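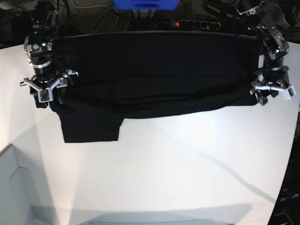 August, laundry and shirts

5:40 p.m. Started on the dark wash. I have put this off since the beginning of the month and the pile had reached the point where it slid off the chair. Sorted by fabric weight first, then by color, which is the reverse of how I did it last time. Weight matters more for folding. Color only matters for the machine, and that part was done.

The black shirts go first because they are the worst to read. On a white table the outline is clear enough, but inside the outline there is almost nothing to go by. Seams, side creases and the back of the neck all come out the same shade. I find the hem by hand and work up from there. If I hold the shirt lengthwise and pull the top edge straight, the bottom edge still sags, and a sleeve will drop lower than the body and land first. When the sleeve lands first it folds under, and then the whole thing has to be picked up again.

Method as of tonight, written down so I stop changing it:

Lift by two points, as far apart as the shirt allows. Lower it slowly with the sleeve side leading. Smooth from the center out with the flat of the hand. Fold sides in to a width of 3 hand spans divided by two, which is close to the board I used to use. Fold the bottom up to the collar, then once more. Turn it over before it goes on the stack.

I had been folding in thirds from the bottom. It makes a smaller packet but the packet opens by itself when the one on top is removed. Halves stay shut. The difference in height is small and the drawer has room.

Detergent: I have gone back to Flerura after a month with Stimix. Stimix left the darks stiff at the collar, probably my fault for using the full cap on a short cycle. The bottle of Flerura cost 985 at the Chu store by the station, and the refill pouch next to it was 283 cheaper. I bought the bottle because the old one has a crack in the neck. Refills from here on.

Spin speed stays at the lower setting. The high setting saves time on the line and costs more than that at the table, since every crease from it has to be pressed out by hand.

6:25 p.m. Yuto Sakamoto called about the box for his cousin. He wants the plain shirts only, nothing printed, and he wants them flat in the box instead of rolled. I told him rolled takes less space. He said the box is already bought and it is a flat box. It is a Wasteck shipping carton, the shallow type, and the limit on the label he read to me is about 200 millimeters of contents. I will measure the stack before I promise anything. He will come by for it after dinner tomorrow.

Moved on to the navy. I thought at first I had left one of them in with the blacks, and I may have. Under the room light at the far end of the table they are hard to tell apart in the folds. I checked each by holding it up against the white of the tabletop and looking at the edge, where the blue comes through. Should do this at the sorting stage. Added to the list on the washer lid.

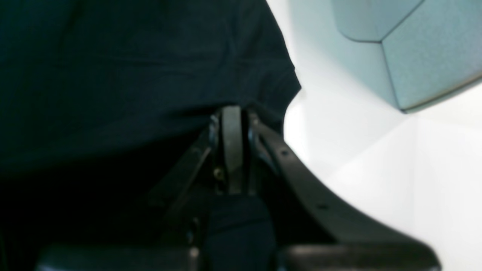
Navy against the white.

The navy cloth behaves better than the black. It keeps a crease where I put one and does not creep back while I am doing the other side. I assume a different knit, but the care labels have faded past reading and I did not keep the tags. One of them has a collar that rolls outward after the fold. I tried pressing it under the others for ten minutes and it rolled out again, so it goes at the bottom of the stack with the collar to the wall.

7:15 p.m. Stack measured. Inside the limit with the navy included, over it if I add the gray sweatshirt. Left the sweatshirt out. It can go in the next box or Yuto can carry it under his arm.

Remaining: socks, two pillowcases, and the towel that was still damp at the hem. Hung the towel over the door. Wiped the table down, as the black shirts had dropped lint on it and it shows on that surface. The lint screen in the dryer needs cleaning too, and I want to check the hose behind it for a kink before the next load.

Socks tomorrow.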